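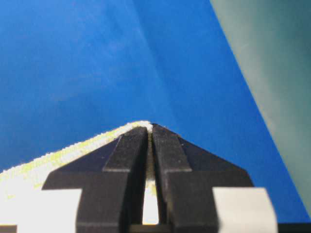
Two black fingers, blue surface.

July. Started at 6 a.m. to get the grinding done before the kitchen warmed up. The purpose of the day was to compare wet-milled and dry-milled rice flour from the same sack, with the bought flour as a reference, and to settle which goes into the steamed sheets and which goes into the cake mix.

The rice is the long grain from Indine, last year's crop, stored over the winter. Older rice is better for this. The fresh crop gives a softer, stickier sheet that tears when it is peeled from the cloth, and the same sack six months on gives one that can be lifted by a corner. The usual explanation is that the proteins around the starch granules firm up in storage and the granules swell less freely. I have no means of checking that, but the difference in handling is plain enough.

Wet batch: 500 g of raw rice, rinsed until the water ran nearly clear, then soaked in cold water for 17 hours in the refrigerator. After draining and blotting it weighed 628 g. Taking the raw grain at 12 percent moisture, that puts the soaked grain at 30 percent, which is where it ought to stop. More time in the water adds hardly anything to the weight. At room temperature in this weather it would have turned sour overnight, and I did not want acid in the comparison.

A soaked kernel can be crushed between finger and thumb. The center is the part to check. If a hard white core remains, the flour will contain grit that no later sieving fully removes. These broke cleanly all the way through.

Ground in three passes with added water. The water does two things: it carries off heat, and it lets the kernel come apart along the boundaries between granules. A dry kernel resists, so the blades crack through the granules themselves. Cracked granules take up cold water at once, where whole ones wait for heat. Most of the practical difference between the two kinds of flour comes back to this.

The slurry went through the fine Prolent sieve, and what stayed behind went back for the third pass. Left to settle, poured off the clear liquid, hung the rest in a cloth under a weight. The liquid poured off is slightly cloudy and has some protein and sugars in it. I used to keep it for the next batch. I no longer do, as it sours too quickly to be worth the room.

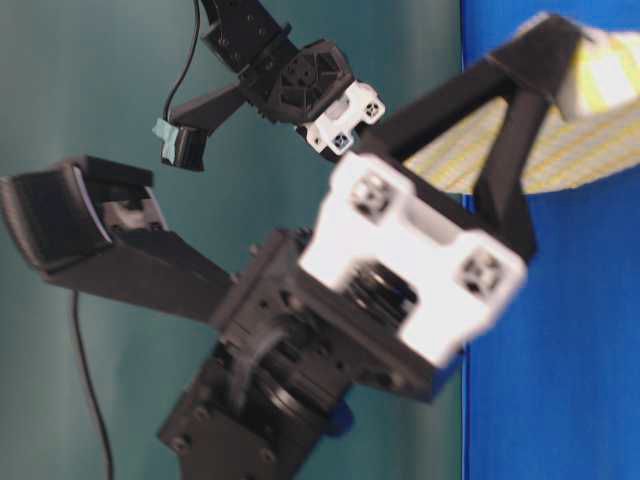
Tranberg answered my question from last month while the cloth was draining. Their view is that the mill was not at fault for the rough texture in the spring batch, and that I had fed it grain which was too dry at the surface and too wet inside. Soaked rice for their semi-dry setting should be drained and then rested in a closed tub for several hours, so that the moisture evens out through the kernel before it reaches the plates. They also said that the finest plate setting should be left alone for anything below a certain moisture, as it heats the flour and gains very little in fineness.

I accept the second point. On the first I am less sure, as the spring batch was rested, though only for an hour and in an open bowl. An open bowl would dry the surface, so they may be right for a reason they did not have in front of them. Will repeat with a lid.

Dry batch: same rice, unsoaked, same weight. The mill runs at about 3,000 rpm and cannot be slowed. The flour came out warm to the hand after the first pass. I stopped between passes to let it cool, and put the grain in the freezer for an hour before the second half of the batch. The chilled half was cooler at the outlet and looked whiter next to the other. Under the sieve it behaved the same. I kept the two halves in separate jars and labeled them D1 and D2.

The water test is crude but repeatable. Equal weights of flour, each stirred into the same weight of cold water, left to stand, then spun out by hand in the salad spinner insert and drained. The dry flours held clearly more water than the wet one. D1 held a little more than D2, in line with the heating. The bought flour, which is Đặng and is sold as wet-milled, sat close to my own wet batch. That agrees with the bag, and it also tells me the test is good enough to separate the types.

Feel between the fingers: wet batch silky, almost like cornstarch. Dry batches sandy even after the fine sieve. Sieve size alone does not describe a flour. Two flours can pass the same mesh and still differ, one being mostly fine with a few large pieces and the other being mostly just under the limit.

The wet batch had to be dried before it could be compared fairly. Spread thin on trays in the oven with the door ajar, lowest setting. It must not go above the temperature at which the starch begins to gel while there is still water in it. For this rice that is somewhere above 70 C, and I stayed well below. A tray dried too fast forms hard crumbs which look dry and are damp inside. They also clog the sieve. Turned the trays and broke the cake up with a fork whenever it began to set.
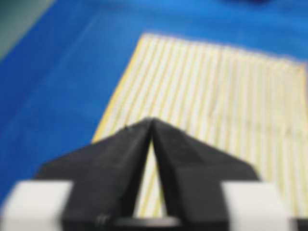
By early afternoon the wet flour was down to a weight I was willing to call dry. The yield was lower than for the dry method, as expected, with losses to the cloth, to the poured-off liquid and to the bottom of the jug. Anyone costing this should count the loss and also the time, most of which is drying.

Sheets next. One part flour, a little tapioca starch, water, salt, a spoonful of oil. All four batters were made to the same proportions first, which was a mistake for the dry flours, as I knew it would be, but the comparison needed it. The wet batter and the Đặng batter poured like thin cream and had to be stirred before every ladle, as the flour drops out within a minute or so. The dry batters were thicker at the start and settled more slowly. That is the cracked granules again, taking up cold water.

Steamed each for the same time on the flat tin. Results:

Wet: smooth, translucent when cooled, slightly elastic. Peeled whole.
Đặng: the same, slightly whiter. A shade firmer after an hour.
D1: dull surface, short texture, broke when folded.
D2: as D1 but held together a bit better. Still broke on the second fold.

Made D1 again with extra water to bring it to the same pour as the wet. It was smoother but weak, and stuck to the tin. So the fault cannot be cured by thinning. The extra water gets held in the cold batter by the damaged starch and then has nowhere useful to go when the rest of the granules swell.

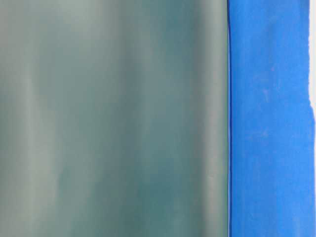 The cake mix gave the opposite ranking, or near to it. In a baked batter with no gluten, something has to hold the bubbles up until the crumb sets, and a flour that thickens cold does part of that work. The wet flour cake rose well and then sank in the middle. The D2 cake rose less and stayed level. D1 was level too, with a coarser crumb and a grain to it that can be felt on the tongue. Resting the D2 batter before baking removed most of the grittiness, and I will write the rest into the recipe as a fixed step.

Neither type replaces glutinous rice flour, and the notes for the shelf labels should say so plainly. People read the word as meaning gluten, of which it has none. The difference is in the starch. Glutinous rice has almost no amylose, so it cooks to a sticky paste and stays soft on cooling. The Indine grain is high in amylose, and a cooked sheet of it sets firm. Substituting one for the other fails however finely it is milled.

Storage. The dried wet flour goes in jars with tight lids, the dry-milled flour the same. White rice flour keeps well, having lost the bran and most of the oil with it. Brown rice flour should go in the freezer and be used within a few months. Any undried wet cake is to be used the next day or thrown out – it has enough water in it to ferment and smells of it soon after.

To do:
Repeat semi-dry batch with the rest in a closed tub, as Tranberg suggests.
Clean the Prolent mesh with a dry brush before any water touches it. Wet flour sets in the mesh.
Try D2 at half and half with the wet flour in the sheets.
Order another bag of Đặng before this one is finished, so that the two lots can be run side by side.

Mill off and brushed out at 7 p.m. A new lot of rice is in the refrigerator, soaking.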